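Womby Station Guide for Home Operators
Section 6: Small Accessories into a Box

14 shares | 3 comments

6.1 Who this section is for

Panganiban sorters who move from the bench to home operation should read this section before their first accessory shift. It covers the two-gripper task with bracelets, rings, hair pieces and watches. Clothing and footwear are in Section 7.

On the old line in Plamcombe, each sorter picked returned accessories by hand and a supervisor checked the trays at the end of the shift. The Wondar arms now do most of the tray work. Sorters spend their hours recording the picks the arms learn from, and reviewing the ones the arms get wrong. Pay grade does not change. Your target does: it is counted in accepted recordings, and the figure for a full shift is 64.

6.2 Before you start

1. Clear a table you can reach from both sides. A tablecloth may stay on if it lies flat.
2. Place the box in the middle of the table with the opening up. Cut or tear the top flaps away completely.
3. Lay the accessories on the table within reach of both grippers. Do not stack them.
4. Switch on both grippers and wait until the indicator on each one is steady.
5. Open and close each gripper fully, twice. The fingers should meet along the whole pad.

Note: A ragged box edge is acceptable. A flap that folds back over the opening is not, and the recording will be rejected.

Caution: Keep loose sleeves and your own jewelry away from the linkage. The pivots can pinch skin.

6.3 Recording a pick

1. Start the recording with both grippers above the table and the fingers open.
2. Bring one gripper to the item and stop with the pads on either side of it.
3. Close slowly. For beads, grip a single section of the strand and let the rest hang.
4. Lift until the lowest bead clears the box edge, then move across.
5. Lower the item before you open the fingers. Items dropped from height bounce, and rings are the worst for this.
6. Use the second gripper to steady the box if it slides. Do not use your free fingers.
7. When the last item is in, hold still for a moment and stop the recording.

Thin rings are hard to pick from a flat surface. Approach with the fingers nearly closed and tilt the gripper a little. If you miss three times, stop and start a new recording - a long string of misses is no use to the review team.

6.4 Breaks and shift limits

The grippers are light, but the wrist gets tired before you notice. Take a break after every 18 recordings. Home operators set their own start time, and uploads received after 6 p.m. count toward the next day. Your lead cannot ask you to skip a break to reach target. If this happens, report it on the staff line, extension 2364.

Bench staff who would like to stay on hand sorting may do so. Speak to your lead before the Tuesday schedule is posted.

6.5 Working views

Bracelets at the gripper, and accessories on the floor of the box:

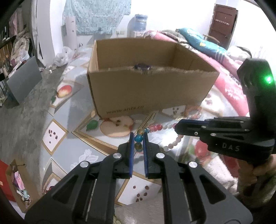
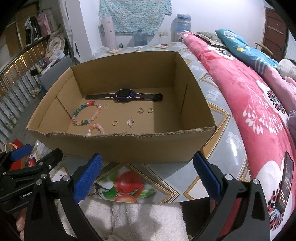
Section prepared by: Heloísa Evangelista
Role: Operator Training Lead, Panganiban

6.6 After the shift

1. Switch off both grippers and wipe the pads with a dry cloth.
2. Count the accessories back into their pouch and sign the slip.
3. Check the upload page. A recording marked "held" has gone to Surachet Wattanapong in review and needs nothing from you.
4. Replace the pads after 400 recordings, or sooner if the surface feels smooth.

Keep the box for the next shift if its walls still stand up straight.

Related sections
Section 5: Charging and Storing the Grippers
Section 7: Clothing and Footwear
Section 9: Why a Recording Is Rejected
Moving from Bench to Home Operation: Pay and Hours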